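Wevwood Tabletop Episodes: rules for collecting, labeling and reporting

Maintained by Jasper Prins. Last revised in July.

What this is

A set of 942 simulated manipulation episodes on household tabletops, plus the rules we followed when we made them. The rules take up more of this file than the data does. Most cards I read spend a page on how large the set is and one line on how success was decided, and I no longer trust any number that comes out of a set like that.

Contents

episodes/ – one folder per episode, with rendered views, joint states and a log
labels/ – success labels, one per reviewer, never merged
rules/ – the full text of the rules summarized in this file
rejected/ – 101 episodes that broke a rule, kept with the number of the rule they broke

Please don't delete rejected/ from your mirror. Two earlier mirrors did, and people then quoted our rejection rate as zero.

Rules for collection

1. The start state is drawn before the task text is written. If you write "pick up the cup" first and place the cup afterward, you will put it where the arm likes it.
2. An operator gets one try per start state. A failed try is saved as a failed try.
3. Rendering faults stay in. Holes, stair-stepped edges and missing patches of surface are logged under "render" and are no ground for rejection. We don't claim that training on them helps. We have seen that claim made elsewhere and have yet to see the test behind it.
4. Markers on the gripper stay visible. If your method needs them masked, mask them yourself and say so in your report.
5. No more than 30 episodes per room layout.

Rules for labels

Success means the end state in the task text holds when the log closes. "Nearly" is a failure. Each episode gets two reviewers who don't see each other's labels. Where they disagree, both labels ship. Averaging them would give you a cleaner file and hide the fact that the task text was vague, and it usually was.

Rules for reporting

Give results per layout. A single average over all layouts is easy to raise with a few simple rooms. State how many start states you dropped. If the answer is none, write none.

The phrase "safe for use around people" must not appear next to any result from this set. There are no people in it, and a simulator that lets a hand pass through a table edge says little about what a real one does to a wrist. Van Rooij used the phrase in a draft and took it out when we asked. Irance has still not answered our message.

Sample view

Layout with a white table, a book, a small cup and a bowl. Render faults are left as they came, per rule 3.
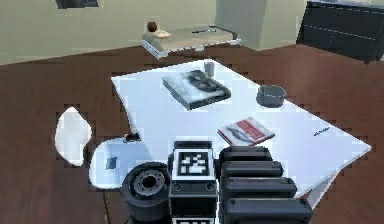 Lumham wrote to say that rule 2 is too strict, and that one try per start state punishes new operators more than it protects the data. Their suggestion was to allow a second try and to mark it as such. I have no quarrel with the marking. My worry is the next step, when someone filters on "best try" and the first ones vanish from the results table. The rule stays until I see a reporting format that makes that hard to do. Proposals go in the tracker.

Known problems

22 episodes have task text that can be read two ways. They are listed in labels/unclear.txt and are still in the main set.
Contact forces in the logs come from the simulator and were never checked against hardware. Don't use them to set limits on a real arm.
The rejection log says which rule was broken and leaves out who made the call. That was a mistake – the next version will record it.

Changes to the rules

A rule may be changed between versions, never within one. If you find an episode that breaks a rule and isn't in rejected/, open an issue with the folder name and the rule number.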